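Long one about the Cilldale to Stevbridge bus, because people keep asking why I've gone on about it since April.

1. The 29 is the only bus that goes through Cilldale. It used to be hourly. It is now four a day, and the last one back leaves Stevbridge at 5.40pm.

2. If you finish work at half five in Stevbridge you have ten minutes to get to the bus station. If you finish at six you need a lift or a taxi.

3. I wrote to the council and got a letter back saying usage "does not currently support" a later service. I asked how usage was measured on a bus that doesn't run. No answer to that bit yet.

4. So I did a survey. One side of A4, six questions, put through doors in the village and left at the surgery and the shop. 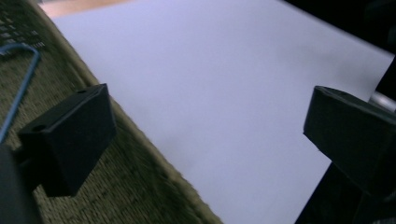
Plain white paper, green and brown weave.

5. I delivered 389 forms and got 243 back. I was expecting a few dozen. Some people wrote on the back as well.

6. The question that mattered most was "Would you use a bus leaving Stevbridge after 6pm?" Most said yes, at least once a week. Quite a few said they had turned down work or a college course over it.

7. The second most common complaint was the timetable at the stop. It is the old one. It has been the old one since the change. I've reported it twice.

8. Typing up the answers took me most of a fortnight of evenings. If you do one of these, number the forms before you hand them out. I didn't, and I entered at least one pile twice and had to start that pile again.
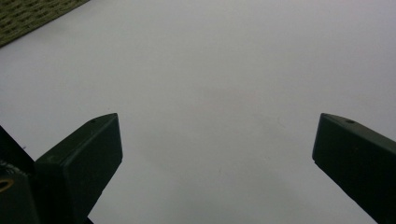 9. Also leave more room for comments than you think. I gave people two lines. They wanted half a page, mainly on the subject of hospital appointments.

10. On hospital appointments: the 11.15 gets in at 11.52 and the clinic bus leaves at 11.50. Moving either of them by five minutes would fix it. I have put this in the letter in bold.

11. Costs, for anyone who wants to do the same in their own village. Printing came to roughly £18 at the library. Envelopes I had already. Everything else was walking.

12. The operator says it would look at a 6.45pm trial if the council paid for the first six months. The council says it would look at paying if the operator put in a figure. I have now sent each of them the other one's email. 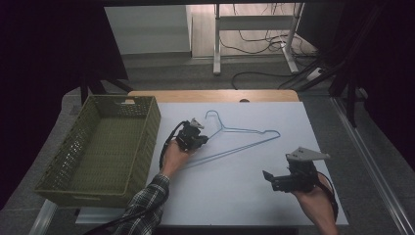
Stevbridge Commuter: we had the same runaround over the Sunday service, ask for the cost per journey in writing or they'll keep passing it back and forth

13. Good tip, thanks. I've added that to the letter and it goes off tonight.

14. If you filled in a form and want the full results, they're on the noticeboard by the shop. There's a copy at the surgery too, on the desk, ask if you can't see it.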